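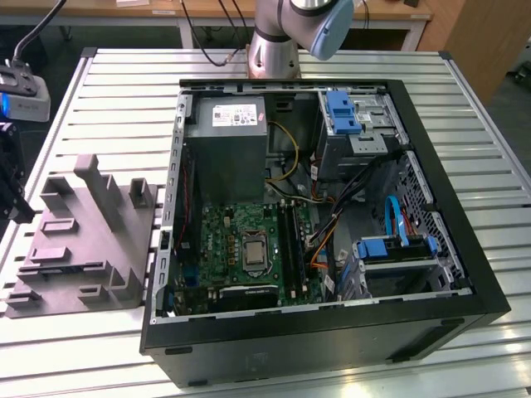 Asset and Records Services, Sidley Regional Council

Search this site Enter keywords Go

Returning computer equipment at end of life

Business units are responsible for the desktop computers, monitors and accessories issued to them until the equipment has been formally written off. The procedure set out on this page applies to all Council sites, including the Jirnon depot and the branch libraries. Leased photocopiers and mobile phones are dealt with under separate arrangements.

Before you begin

Confirm that the equipment is owned by Council. Owned items carry a silver asset label with a number beginning SRC. Items on lease carry a blue Vetach label and must be returned through the leasing portal. If an item has no label, search the asset register by serial number before proceeding.

Check with your unit coordinator whether the equipment can be reassigned within the unit. Reassignment is recorded on Form 32 and does not require the remaining steps.

Step 1. Save and transfer records

Staff must move all business records from the local drive to the corporate records system. The desktop folder and the downloads folder are frequently overlooked. Under the Records Management Policy, a computer may not be released while it holds the only copy of a record, and the unit manager is asked to certify this on the return form. Email held on the server is unaffected.

Personal files should be removed by the staff member concerned. Council does not undertake to recover them once the equipment has been collected.

Step 2. Complete the return form

Open the Equipment Return form on the staff intranet and enter the asset number, the serial number, the location and the cost centre. Use one form for each computer. Monitors, keyboards and docking stations being returned with that computer may be listed in the accessories field.

Where equipment is faulty, describe the fault in plain terms. "Does not start" is sufficient. Staff are not to open the case or take out parts, and should not lend components to colleagues to repair another machine.

Step 3. Obtain approval

The form is routed to the unit manager automatically. Approval lapses after 10 working days, after which a new form is required. Items with a written-down value above the threshold in the Financial Delegations are also referred to the Finance Manager.

Step 4. Pack and label

Disconnect all cables and coil them separately. Print 2 copies of the approved form; attach one to the equipment and keep the other on the unit file. Place small items in a lidded carton. Cartons must not be stacked in corridors or in front of fire doors while awaiting collection.

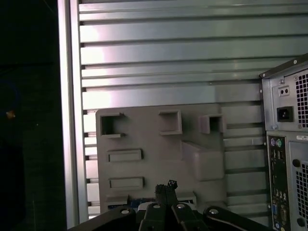
A comment received on the previous version of this page asked whether branch libraries still had to hold everything until a full pallet was ready, as this had left old monitors in a staff kitchen from November until well into the new year. The pallet requirement has been withdrawn. Any approved quantity may now be booked.

Step 5. Book a collection

Collections are booked through the Pintér Street store. Please give the approved form number and state whether there is lift access. A carton heavier than a single person can comfortably carry should be noted on the booking so that a trolley is brought. Sites more than 70 kilometres from the store are serviced on the monthly courier run.

After collection

Hard drives are erased or destroyed and a certificate is issued to the unit manager. The item is then marked as disposed in the asset register, and depreciation ceases to be charged to the cost centre from the following month. If the item still appears against your unit at the next stocktake, forward the certificate to Asset and Records Services for correction.

Page last reviewed 15 July 2019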